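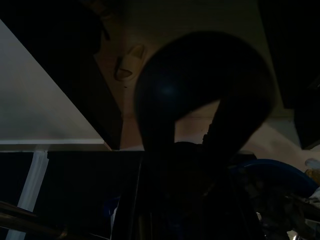 Skavine Floor Chores – README

Skavine is a small set of teleoperated recordings of a two-armed robot doing the kind of floor work most of us put off: picking up long-handled tools, dealing with crumpled bags, getting a blue plastic frame or a pan to stay where you want it. We started it to answer one question for ourselves. Can a machine do these chores yet? With a person driving, more often than we expected! Without one, see the results section.

What is in it

There are 90 episodes. Each has head camera video, wrist camera video, joint positions, gripper opening and a short text note from the operator. Notes are left as typed, spelling and all.

The episodes cover handle pickup, holding a tool in each gripper at once, lining up a tool with a pan or container, and moving a tool past loose black plastic without dragging the plastic along. That last group is our favorite and also the hardest. A bag has no fixed shape, it shines under the lights, and against a black floor it almost disappears. Put a blue handle in the right gripper and a long black rod in the left, and the policy has one easy thing to see and one hard one. 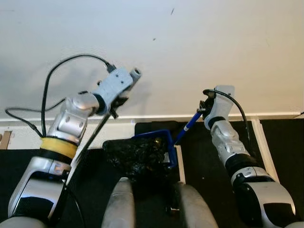

Color turned out to matter a lot to our models, so we kept it in the labels. Every handle and container has a color field, and you can filter on it. If you train only on the blue ones you will get a nice looking demo and a model that loses black tools on black mats. We did exactly this in July and were very pleased with ourselves until Kamala Murthy swapped the handle.

Wrist views are uneven. When the arm turns upward you get ceiling and a dark gripper outline and not much else. We left those stretches in. A robot working in a real room will have them too, and a policy should learn to lean on the head camera when the wrist has nothing to offer.

Results so far

Operators finished 63 of the 90 episodes to our standard, meaning the tool ended up in the marked spot and was still held. The rest are included and flagged as unfinished.

Our best learned policy does well on handle pickup and is shaky on everything that needs both arms. It tends to let one tool drift while it concentrates on the other – very human, I think. Long handles make this worse, because a small twist at the wrist becomes a big swing at the far end. Still, watching it correct a bad grip on its own for the first time was a great afternoon.

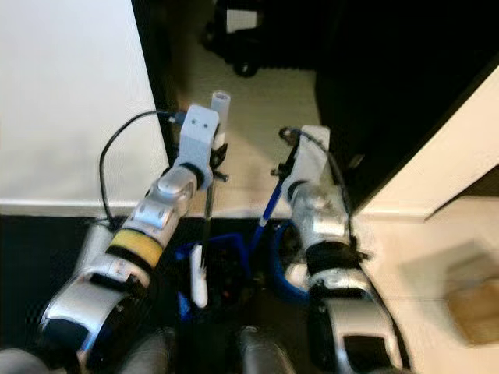
Known problems

- Cables sometimes cross the head view. Not masked.
- Gripper opening reads slightly wide after a long session.
- In 7 episodes the wrist video starts late. They are listed in late_wrist.txt.
- Container labels mix "pan", "bin" and "tub". Pull requests welcome.

Loading

Unpack the archive, point the loader at the top folder and call load_episode with an episode name. Start with the short pickup clips if your disk is slow.

Contact

Lerato Rampersad maintains the set. Please open an issue before sending large patches.

Filed under: Datasets, Manipulation, Home robots

Related
Flakora tabletop wiping set
Labeling tools by color: a how-to
Notes on two-arm teleoperation

Comments

tomasz_k: Loader works for me. Is there a way to get just the unfinished episodes? I learn more from those.

Lerato Rampersad: Yes, filter on finished = false. So glad somebody wants them!

benchrat: Tried our pickup policy on the black rod clips and it missed most of them. Same policy was fine on blue. Going to retrain with your color field this week.

marisol: Any plans for wet mopping?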